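Visit report: Voria open day, garment handling cells
03/10/2024

Purpose of the visit: to decide whether a two-arm folding cell belongs in next year's equipment budget for the Stitiden laundry, and if so under which heading. We process rental workwear and plain T-shirts, and folding is the last step on the small-goods line that is still done entirely by hand.

Voria occupies two units at the back of the Bittencourt business park. Parking is poor. The open day ran in three sessions and we attended the second, which began with a short talk on integration and then moved to the floor. Visitors could stand at the guarding for as long as they liked and the engineers answered questions without steering us back to the sales desk.

The cell quoted to us is a pair of arms mounted on a shared frame over a dark work surface, with one controller and one operator screen. Voria sells it in two versions. The base version expects garments to be laid out by a person. The extended version adds a feed table and a separator, and needs nearly twice the floor length. Our available space beside the second dryer would take the base version only, unless the old sorting rack is removed.

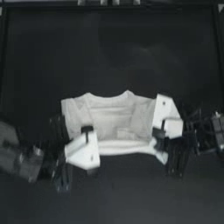
Fingers are treated as consumables in the quotation. A set is listed at $109 and the supplier recommends holding four sets on site. Replacement intervals depend on the fabric, and Voria would not commit to a figure for polycotton with heavy starch. We asked for one in writing. For budgeting purposes I have assumed a change every month, which can be revised after a trial.

Other recurring costs given on the day:

Service contract, $4000 per year, one planned visit and remote support included. Call-outs beyond that are billed by the hour.
Software license, $500 per year per cell. The first year is covered by the purchase price.
Calibration target and fixture, $481, bought once. It stays with the cell if the cell is moved.

The purchase price itself was supplied under a confidentiality note and is in the separate sheet. It is above our threshold for a single-signature order, so the request would have to go through the capital round in July.

Throughput was the weak point of the talk. The slide gave garments per hour for a single size of T-shirt, already flat, with no rejects counted. That is of limited use to us. Our mix changes several times per shift, and a fair share of pieces arrive inside out. An engineer on the floor was more forthcoming and said that a mixed batch should be expected to run well below the slide figure. Voria will run a batch of our own stock if we ship it to them, at no charge apart from carriage. I recommend we send two crates, one of T-shirts and one of work jackets – the jackets mainly to find out where the limit is.

Site requirements are modest. The cell takes a standard single-phase supply, and no compressed air is needed. The floor must be level, and ours beside the second dryer is not. Facilities should price the leveling before the request is written, as it was left out of the conveyor project and had to be found from maintenance. Lint is a further concern. The enclosure fans have washable filters, but the linear rails are exposed and Voria's maintenance sheet calls for wiping them down at every shift change.

We also spoke to Erden, who had a table in the entrance hall and offer leasing on this class of equipment. Their terms run for three or five years with an option to buy. Maintenance is excluded from both. The five-year term looks too long for a product at its second hardware revision, and I would not consider it without an upgrade clause.

Open points to settle before the request can go forward:

Written finger life for polycotton.
Result of the trial batch.
Leveling cost from facilities.
Whether the safety assessment is included in installation. The quotation says "support with", and the sales desk gave two different answers.
Lead time. The brochure and the quotation disagree by six weeks.

Until the trial batch is back I suggest the cell is carried in the plan as a provisional line, with the fixture and a first stock of fingers shown separately from the annual costs.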